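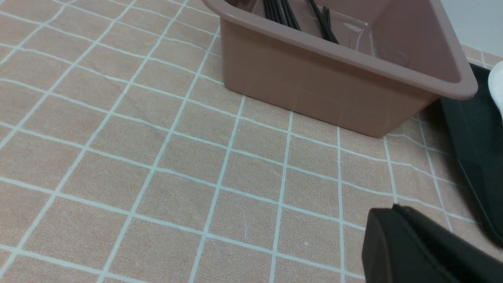
News > Community > Food and Dining

Brakdale Expands Community Supper Program to Two New Sites

Jun 18, 2023

The Town of Brakdale will extend its community supper program to the Lukell neighborhood and the Gedora Street Senior Center, following a vote of the Town Council to renew the program's funding for a further year. Suppers will continue without interruption at the original site, the parish hall on Noh Avenue.

The program offers a hot evening meal to any resident who wishes to attend. There is no charge and no proof of income is requested. Meals are served family style at shared tables, and guests are seated in the order in which they arrive. Takeout portions are available on request for household members who are unable to leave home.

According to the report presented to the Council, the program has served 2,039 meals from the time it opened in January. Residents of 339 households have attended at least once. The report states that demand has been highest among older adults living alone and families with children under the age of 12, and that several guests from Lukell have been traveling to Noh Avenue by two separate bus routes in order to attend.

"Distance was the concern we heard most often," said Maricica Dobre, director of community services. "A person who has to change buses with small children in the evening will come once and may not come again. The new sites put a supper within walking distance of most of the town."

The Lukell suppers will be held in the cafeteria of the neighborhood elementary school, which has agreed to make its kitchen available outside school hours. The senior center will use its existing dining room, which seats fewer guests, and will therefore serve in two sittings. Residents who plan to attend at the senior center are asked to call the front desk by noon on the day of the meal. Reservations are not required at the other sites.

Menus will be prepared centrally under the supervision of Ching-wen Chuang, the program's kitchen manager, and will be posted in English and Spanish at each location one week in advance. A vegetarian dish will be served at every meal. Guests with food allergies should speak with the site supervisor on arrival. The town's health inspector has approved both kitchens for use, subject to the installation of a second handwashing sink at the school.

Council member Eustaquio Maldonado, who introduced the measure, said that the expansion had been under discussion for most of the spring and that the cost of transporting prepared food between sites had been the principal question. Under the approved plan, the town will use a refrigerated van already assigned to the home-delivered meals service, which is not in use during evening hours.

The Department of Community Services is hiring 23 part-time employees to staff the expanded program, including cooks, dishwashers and table servers. Applicants must be at least 16 years of age. Food safety training will be provided at the town's expense before the first shift. Applications are available at Town Hall and at the Brakdale Public Library.

Groups wishing to donate table linens, serving dishes or fresh produce should contact Nelu Pascu, site coordinator, at the Department of Community Services. Home-canned goods cannot be accepted. Produce from home gardens is welcome and may be delivered to the rear entrance of the parish hall on any morning when a supper is scheduled.

The schedule of opening dates for the two new sites will be published with the next town bulletin.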